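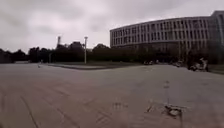 On 26/12/2019 another subscriber wrote:

> I am stuck on the ferry chapter of Hurno and I am near to giving up. I play on the second difficulty, on PC, with keyboard and mouse. The two fights before the ferry were fine. Then the Runetti walks on board, and after one minute I am dead, every time. My sword does nothing to it when the lantern is lit. I tried the bow, but the arrows fall in the water because the deck is moving. Did I miss a weapon somewhere? A guide I found says to "break the lantern early", but it does not say how. Also, is it worth going back to Villanueva for the armor, or is the armor only for looks?
>
> One more thing. My save is after the rope bridge, so if I missed something in the monastery I can't go back for it. Please tell me I don't have to start again.

Hello,

You don't have to start again. Everything you need for the ferry is on your side of the rope bridge, and I finished this fight two times with the same kind of save, once on the second difficulty and once on the third. I will answer in the order that you need things and not in the order that you asked.

First the lantern. While it is lit, the Runetti takes almost no damage from blades. Your sword is fine, you did not miss a better one. The lantern goes out in two ways. You can hit it with three heavy attacks from behind, which I find very difficult on that small deck, or you can make the Runetti swing it against the mast. The second way is what the guide means, I believe. Stand with the mast between you and the boss, stay at middle distance, and wait. It will do the wide swing, with the long sound before it. If the mast is in the path, the glass breaks and the boss goes down on one knee. Now you have time for four light attacks or two heavy ones. Don't be greedy. I was greedy many times.

The lantern comes back after a while. In the first half of the fight it takes long enough for you to heal and drink something. In the second half it is much quicker, and the boss also learns the jump. The jump looks terrible, but it always lands where you stood at the moment its feet left the deck, so one roll to any side is enough. Rolling backward is a bad idea. The railing on the left side breaks, and if you fall in the water the fight begins again from zero.

About the bow: the arrows are not falling because of the deck. The game has a weight value for arrows, and the iron ones that you buy from the bridge merchant are simply too heavy for the short bow. Sell them and take reed arrows. They do little damage, but they interrupt the healing song, and the healing song is the reason why so many people run out of potions there. If you hear humming, shoot once, anywhere in the body. You don't need the head.

Now some numbers, for those on the list who like them. On the second difficulty the boss has 2140 health. On the third it has 2385, so the difference is smaller than it feels. What changes more is the damage you receive. The song gives back 300 each time if you let it finish, and this is why I say to carry reed arrows even if you hate the bow. Take 15 of them. I never used all of them, but I slept better.

Then Villanueva and the armor. The armor is not only for looks, although I understand why you think so, as the menu text is very bad in the English version. It says "a coat of the old harbor" and nothing else. In the Spanish version the text says clearly that it protects from cold. On the ferry you are getting cold damage from the spray, a little all the time, and the game never shows it with an icon. You just see your health going down slowly and you think you were hit. I thought it was a bug until I stood in one corner of the deck without fighting and watched the bar.

So yes, go back for it. From the rope bridge it is some 15 minutes if you take the lower road and run past the dogs. The coat is with the woman who mends nets, and she asks for two pearls. If you sold your pearls already, there is one under the pier and one in the well, and neither is guarded. Please don't sell her the whistle. She offers good money for it, but you want it in the next chapter and she doesn't give it back.

About keyboard and mouse I can say less, as I use a controller. One thing I read in our archive, in August, was that the mouse version has the lock-on set to "nearest", and on the ferry this jumps to the two sailors in the middle of your attack. You can change it to "hold" in the second page of the controls menu. If your camera turns away suddenly, this is probably the cause.

My own order for the fight, which you can change as you like:

Before stepping on board, drink the bitter tea. It lasts longer than the whole fight.
Ignore the sailors. They leave when the first lantern breaks.
Mast, swing, four light attacks, move away.
When the boss hums, one reed arrow.
From half health, stay on the right side only.
Keep one potion for the end, because after the last lantern there is one more swing that comes without the sound.

I want also to disagree a little with an opinion I see often here, that the ferry is badly designed. I was angry at it for a whole evening, I admit. But the mast trick is prepared earlier, in the bell tower, where the first guard breaks his own torch on the beam if you stand behind it. I had seen this and laughed, and I didn't think of it again. The cold damage without an icon is another matter - this is bad design, and I wrote to Brallelis about it. They replied politely that an icon is planned for a patch. It was not in the last one.

If you still die after all this, please write which attack is killing you, and how much health the boss has left. It is easier to help with that than with "one minute". And if somebody has done the fight without the coat on the fourth difficulty, I would like to know how, as I tried and came only to the second lantern.

A question of my own, for anybody: the locked cabin at the back of the ferry. I have the small key and the green key and neither opens it. Is it possible to enter at all, or is it only a door on a wall?

Good luck, and greetings to all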